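**Which side of the Skivia ceasefire line is Basow on now?**

Hi all, I've been following the fighting since December and my maps don't agree. One puts Basow behind government lines, the other has it with the Ríos brigade. My aunt grew up there, so I'd dearly love to know!

**Xuân Lục**

Hello, and I'm sorry for the worry. Both maps are right, in a way. The brigade holds the rail yard with 300 fighters, and the army kept the town centre and the 2 bridges. The line follows the river, so colour-blocked maps make a mess of it. I'd go by the monitors' evening bulletin (it's slow, but they correct their errors).

**kedley_reader**

Pretty sure it's all army. They moved 2000 troops up the Kedley road.

**oldsignaller**

Those troops stopped 20 kilometres short, mate, as far as the bulletins say. I go through them at night once the chores are finished, with a cuppa and a pencil.
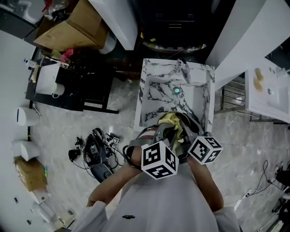 *Yellow cloth, marble-patterned sink.*

Check the bulletin's legend too, as contested areas are hatched in grey.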